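Water on the Homestead: Wells, Windmills and Wash Day
Unit 4 handout, Settling the Plains

2024-05-14 | By Wyn Lewis
20 shares | 2 comments

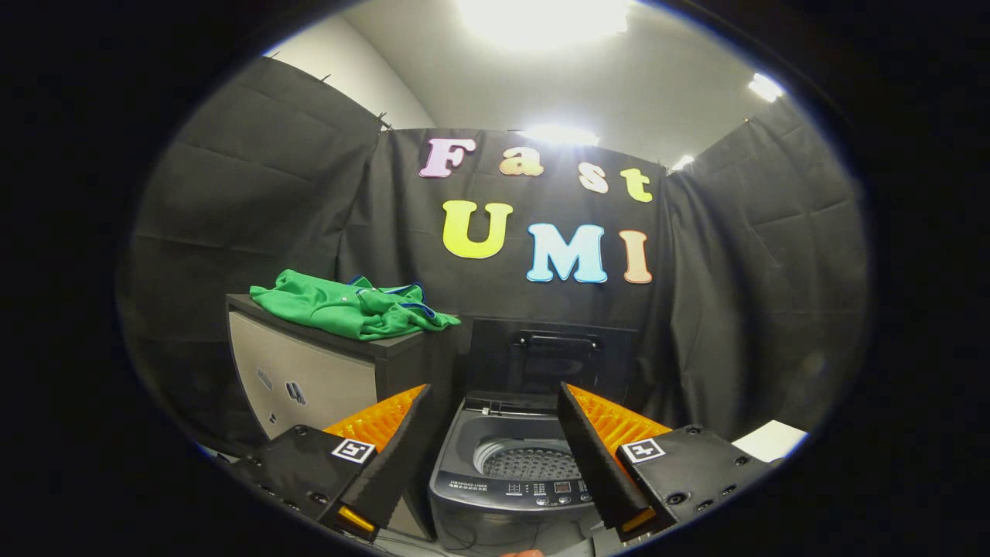 1. The problem

Early settlers took the land along the creeks first. A family that came late got a claim on the high ground, and high ground was dry for most of the year. Rain fell in spring if it fell at all. The draws ran for a few days after a storm and then went back to mud.

A household of six could get by on very little water if it had to. The animals could not. Horses and oxen drink a great deal in summer, and a milk cow that goes short of water stops giving milk. Most of the hauling was for livestock.

2. Hauling

Until a well was dug, water came by barrel. The barrels rode on a wagon or on a sled with wooden runners. A wet cloth or a piece of canvas was tied over the top to stop the slopping. Families near the town of Craddock hauled from the river, and the round trip took most of a day.

The account book kept by the Craddock general store (see Reading B) lists barrels sold, repaired and traded in. Look at how many of the entries are for hoops. Dry air shrinks the staves, and a barrel left empty for a week will leak.

3. Digging by hand

In the river bottoms a man might strike water at 20 feet. On the uplands it could be 200 feet or more. Wells were dug with a pick and a short-handled shovel, one man below and one or two above working the windlass.

Dangers to know for the discussion:
- Cave-ins, mostly in sandy ground
- Bad air at the bottom. Diggers lowered a lantern or candle first, and if it went out they stayed up top
- Falling tools and buckets
- Open wells left behind on empty claims, a danger to children and stock for years after

Some settlers paid a well witch to walk the claim with a forked stick. We will not spend time on whether this worked. What matters for us is that people with almost no cash paid for it.

4. The windmill

The self-governing windmill was patented in 1854. It turned to face the wind and slowed itself in a gale, so it could be left alone. It was still too costly for many homesteaders, and some built their own from lumber, old wagon parts and tin. Drilling rigs came into wider use over the same years. A drilled well was narrow and deep, with a casing, and it needed a pump. The two go together - a deep well is not much use if every bucket has to be wound up by hand.

5. Wash day

Monday in many homes. Water was carried in, heated in a boiler, and used more than once: whites first, then colored clothes, then work clothes, then the floor. The last of it went on the garden. Hard water left a scum with homemade soap, so women added lye or caught rainwater when they could.

The letters in Reading C mention washing far more often than plowing. Keep this in mind when a textbook tells you what farm work was.

6. For next class

Read A through C. Reading A is long, so skip the list of claim numbers after claim 639. Be ready to talk about these points:
- Who in the family did the hauling, and at what age
- Why a neighbor's well could be shared freely in one place and charged for in another
- What a dry well did to the value of a claim

Siham Abdel Hamid will lead the Thursday section. Papers on the well topic go to her box, one page and a half, typed.

Contact: Wyn Lewis, History Office | Copyright the author. May be copied for class use. | Back to top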